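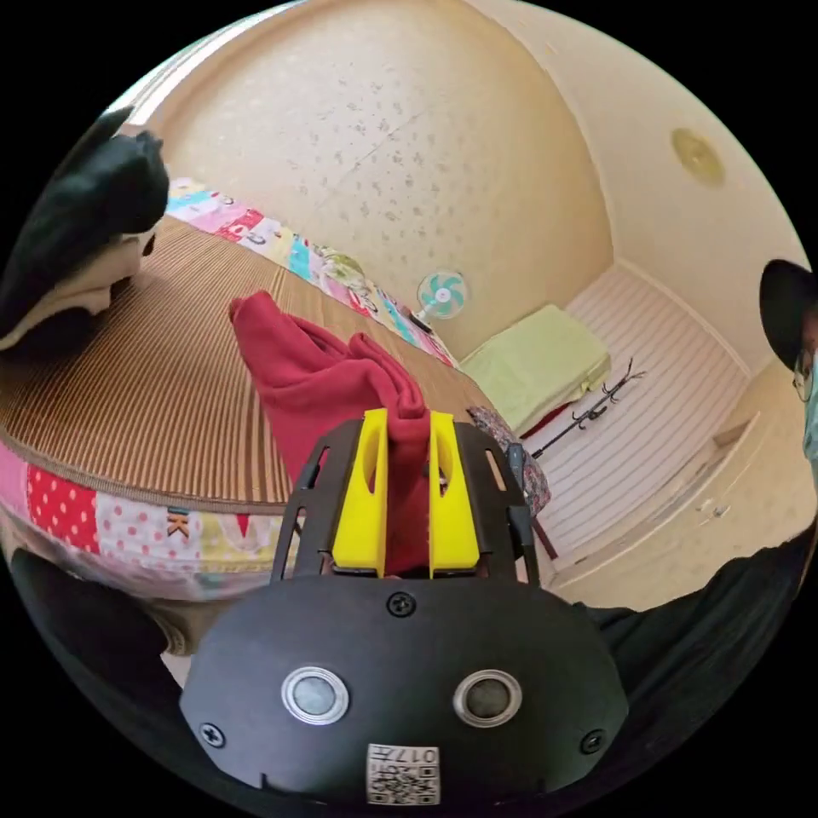
Gewebte Matte auf der Matratze – bringt das wirklich was?

Tuncay Gökçe
Meine Schwägerin schwört auf gewebte Schlafmatten und hat mir eine von Ramine aufgeschwatzt, braun, mit Stoffeinfassung am Rand. Soll im Sommer kühlen. Ich merke davon wenig, dafür rutscht das Ding, und auf der Verpackung steht etwas von »natürlicher Klimaregulierung«, was bei mir immer die Alarmglocken läuten lässt. Dazu kommt: Ich lege meine Wäsche auf dem Bett zusammen, und dicke Sachen wie Fleece und Sweatshirts fusseln mir die Rillen voll. Ein roter Pulli ist der Schlimmste. Kann man die Matte waschen, und färbt so ein Rot auf das Geflecht ab? Der Hersteller schreibt nur »feucht abwischen«. Kosten sollte sie mal 37 Euro, für mich wäre das zu viel gewesen.

Maddocks
Kühlt super, hab ich auch, nie Probleme. Einfach ausschütteln!

heidekraut_568
»Nie Probleme« glaube ich erst, wenn jemand so eine Matte zwei Sommer lang benutzt hat. Also der Reihe nach.

Kühlen tut sie nicht von selbst. Man liegt halt etwas luftiger als auf einem Spannbettlaken, und auch das nur, wenn man direkt draufliegt. Mit Laken darüber kann man sich das Geld sparen.

Waschmaschine würde ich lassen. Meine alte von Vestedow habe ich einmal bei 30 Grad gewaschen, danach war die Einfassung wellig und die Matte lag nie wieder flach. Fusseln gehen mit dem Staubsauger weg, kleine Bürste, niedrige Stufe, immer längs der Streifen. Quer reißt man die Halme auf. Fusselrollen taugen meiner Meinung nach nichts, der Kleber bleibt gern hängen.

Zum roten Pulli: Trocken färbt da vermutlich nichts. Klamm aus der Maschine würde ich ihn nicht drauflegen. Reib mit einem feuchten weißen Lappen an der Innennaht, dann weißt du mehr als aus jedem Etikett. Und gegen das Rutschen liegt bei mir eine Gummiunterlage zwischen Matte und Matratze – hält mittelmäßig.

Tuncay Gökçe
Danke, den Test mit dem Lappen mache ich. Von der Kühlung bin ich weiterhin nicht überzeugt. Im Oktober kommt sie sowieso in den Keller.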